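# Setting the Table at Parell

At a quarter to five in the morning, the back corridor at Parell smells of butter. The ovens have been going for hours, the coffee is on, and through a swing door at the far end, past the linen shelves, two robot arms are practicing how to lay breakfast.

Parell is a catering house on the edge of Drunville. It feeds conferences, weddings, a hospital board, a rowing club, and on a big day it sets 1000 places before lunch. I came to see what happens to a job like table setting when machines start learning it, and to meet the people whose job it is. I expected nerves. What I found was a crew with strong opinions about forks.
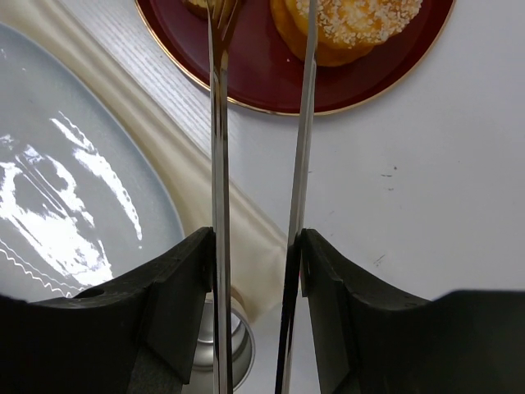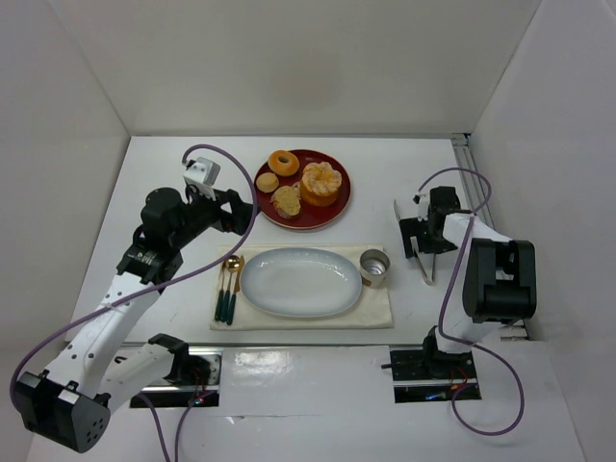
*Practice at Parell: cutlery at the gripper, first photo; the two-armed setup with pastries and a place setting, second photo.*

The system is called Morais, and it lives in a white booth in what used to be the glass store. It is smaller than I had imagined. The tabletop is the size of a generous desk, the walls are plain, and the whole thing has the calm of a photographer's studio. Then an arm swings over the plates and you remember that this is a machine doing a thing your grandmother taught you, and it's wonderful to watch!

Cutlery is the hard part, as the crew will tell you before you've got your coat off. A fork is thin, shiny and low to the table. It throws the light back at you. Lift one badly and it swivels; lift two together and they want to cross. People solve this with fingertips and never think about it again. Morais has to work it out with a pair of stiff fingers, and in my first hour there I saw it take hold of a spoon, lose it, go back, and take hold of it again with what I can only call patience.

The linens are a close second. A napkin is never the same shape twice, and a placemat with a wrinkle in it can tip a cup. When the crew resets the booth between runs they leave a few creases in on purpose, the way real cloth comes off a real shelf. They change the plates as well, and the pastries, and which cutlery is out. One of the morning bakers has taken to sending over whatever came out lopsided.

**Who does what**

Before Morais, the morning shift at Parell went like this. Trolleys out at five. Plates, then cloth, then cutlery, then cups, row after row, until your lower back started talking to you. The fast people could set 100 places without looking up, and they were proud of it. They also went home with sore wrists. Ask anyone who has been there more than a couple of seasons and they will hold out a hand and show you where it hurts.

The plan is for the arms to take on the plainest part of that work: the individual trays for breakfast meetings, each with the same plate, the same cup and the same set of cutlery. Trays can come to the machine, which suits it, and nobody at Parell ever loved doing trays. The banquet rooms stay with the crew. So do the buffets, the top tables and anything with flowers on it.

Meanwhile a new kind of work has grown up around the booth, and this was the part that got me. Each run starts with a person laying things out and ends with a person judging the result. Is the knife straight? Is the cup where a right-handed guest would reach for it? Does the plate look as if somebody cared? The crew mark every run, and their marks go to the engineers in Stotley, who use them to decide what the arms should practice next.

It means that knowledge which used to travel by nudge and grumble has had to be said out loud. The setters have written down how far a fork sits from the rim of a plate. They've argued over whether a pastry plate goes straight ahead or a little to one side. (A little to one side, by a narrow vote, and the losing party still brings it up.) A woman who has set tables since she was sixteen told me she'd never been asked so many questions about her work in her life, and that she had answers to all of them.

**The worries**

There are some, and people were open about them. The trays are where new hires have always started. If the machine does the trays, where does a nineteen-year-old learn to carry four plates and keep the cups quiet? Parell's answer so far is to pair every newcomer with an experienced setter in the banquet rooms from the first week, which the newcomers like and the experienced setters find tiring. It may need another look.

Then there is the question of hours. The company has put in writing that no contracts will be cut while Morais is in its trial, and the trial runs until May. After that, the crew want the promise again, in the same ink. They have asked for 2 seats at the meetings where the next stage is decided, and they got them, and I heard more about that than about anything the arms did.

I also heard complaints of the ordinary kind. The booth took the space where the good trolleys used to be parked. The Stotley engineers drink all the oat milk. The tidy-up between runs is fussy, and if you leave crumbs in there you'll hear about it.

**Watching it learn**

I stayed through 3 shifts, which was more than I had planned, and I'd have stayed for another. There's a rhythm to the room that's hard to leave. Somebody sets out the cloth and the dishes and steps back. The arms come in, slowly, then a bit less slowly. Everyone goes quiet when a piece of cutlery leaves the table, and there's a small groan when it lands crooked.

Late on my last morning one of the setters, waiting for a run to start, reached over and laid a complete place on the bench beside the booth -- plate, fork, knife, spoon, cup -- in the time it took me to uncap my pen. She wasn't showing off. Her hands were free and there were things to put straight. One of the engineers asked if she'd do it again so he could watch her wrist, and she did, four more times, each a little slower, talking him through where the weight sits in the handle.

The trays for the first breakfast went out at half past six, set by hand, all of them. The bakers had already started on the next batch.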